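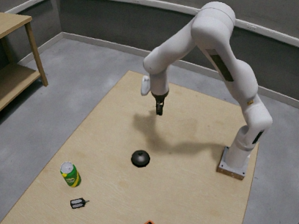 ## 5 July 2018

Today I taught the simulated arm by remote control, all afternoon. The controller is slow to follow my hand, so I must move less than I want. Embla Engebretsen says my wrist is too nervous, and I think she is right. I saved 118 demonstrations and deleted the ones where I hesitated too long over the board.

My total for Bennani is now 903. They ask for 1,200 before September, and I had hoped to be further. Most of my mistakes are in the last small movement down. In the approach I keep the green can to the lower left of the tool, and this helps me to judge where I am when the black tip is almost at the wood. Tomorrow I will try the lower speed setting.

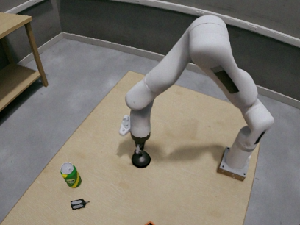 Montri Prasertsri wrote to me about the file names again. I must rename the whole Gusholm folder before lunch. When I replayed some files for him, I noticed that the shadow on the board shows me the height better than the arm itself, so I will write this in my notes for him. I went home at seven and forgot my umbrella.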